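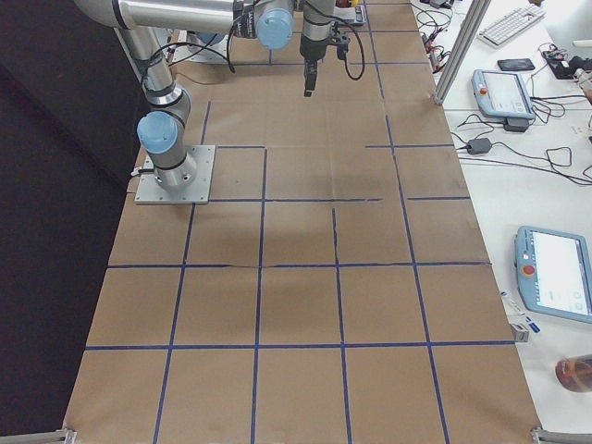

Come and teach our robots to tidy up (paid, no experience needed)

Hello! I'm Joar Ljungberg and I look after the demonstration sessions at Vurkix. I'm looking for people who'd like to spend a few weeks this October moving small objects about with a robot arm. We pay you for it, there's tea, and you don't need to know the first thing about programming.

Some background first. Our project is called Gikis, and it's meant to get a robot arm to do ordinary tabletop jobs (putting the lid on a tub, sorting teaspoons from forks, standing a cup the right way up) by learning from people who've shown it how. Every time a person guides the arm through a job, we record the whole thing, joints and cameras together, and that makes one example. The learning system needs heaps of them, and it needs them from different people, which is where you come in. I've done so many of the early ones myself that the arm has picked up my habits. It comes at everything from the left, and it dithers before it lets go, exactly as I do. My colleagues think this is hilarious. I'd like some other people's habits in there as soon as possible!

What you'd be doing

You'd work at one of our arm tables. The tabletop is covered in brown paper and marked out in squares with blue tape, and before each go the screen in the session room tells you which square to put the object in. You set it down, step back to your mark, and then guide the arm through the job using a handheld controller. When you're happy, you press save. If you've made a mess of it, you press the other button and we label it as a miss – please don't delete those, we want them too. Then the object goes in a new square and off you go again.

The tape isn't laid to the millimetre and it doesn't need to be. Somewhere inside the right square is fine. People with tidy minds sometimes want to line everything up perfectly, and I do understand the urge, but a bit of natural wonkiness is good for the system.

A session is 90 minutes with a proper break in the middle. I'd like each person to do 5 sessions. The first is mostly practice, so don't panic if you drop everything. Most people find the gripper awkward at the start, mainly judging how far down the fingertips have gone, and then at some point in the second session it stops being a thing you think about. I can't promise it'll be thrilling the whole way through. It's repetitive work, and if you hate doing the same small thing over and over you'll be miserable by the tea break. If you're the sort who enjoys jigsaws or podding peas, you'll probably love it.

You won't be left alone with the arm. There's always one of us in the room who's done the full safety training, and the teach pendants with the red emergency stops are ours to look after (though we'll show you how to hit one, and you should never feel silly about hitting it). The arm runs at reduced speed for these sessions. Hands stay off the table while it's moving, always, even if the spoon is about to roll off. Let it roll!

Who I'm after

Anyone over 18 who can stand or perch on a high stool for a stretch and can see the tabletop clearly, with glasses or without. The stools adjust, and one of the tables can be brought down for wheelchair users, so do tell me if that would help. I'd be especially pleased to hear from left-handers. We've got hardly any left-handed examples so far, and the controller works perfectly well in either hand.

You don't need to have used a robot, or played computer games, or studied anything in particular. People who have never touched any of this often make very useful examples, as they go at the job the way they'd do it in their own kitchen. If you've taken part in one of the Firnero studies before, you're welcome here too, but mention it in your message so I can give you the shorter introduction.

Please tie long hair back and leave bracelets and scarves in the lockers. Sleeves that can be pushed up are handy.

Money and practical bits

You'll get 100 euros for each session, paid at the end of the month, with travel on top if you send me your tickets. If you have to stop after one or two sessions, you'll still be paid for what you've done. Nothing depends on how well the arm did with you holding the controller, so a day full of misses pays the same as any other.

We record the arm, the tabletop and your controller movements. We don't record sound. Your hands may show up when you're placing things, and your name is kept separately from the recordings. You'll get the full information sheet before you sign anything, and you can ask for your examples to be taken out later on.

We're in the Rønning building, room 409. The lift is slow but it does come. Sessions start at 9.30 or at 14.00, and I can usually fit people around school runs or shifts if I know early enough. There's a kettle and a fridge on the same floor, and drinks need to stay on that side of the door, please, well away from the arm tables.

How to sign up

Use the contact form on the Vurkix site and put Gikis in the subject line so that it lands with me. Tell me your name, which hand you favour, whether mornings or afternoons are better, and anything that would make the sessions easier for you. No CV, please, I wouldn't know what to do with it.

I'll write back to everybody, though it can take me a few days when the tables are busy. If we've got a place for you I'll suggest a time to come and have a try on the arm first, with no strings attached. Bring a friend to that if you like – two people can share the trial slot, and if the friend fancies signing up as well, so much the better.

Joar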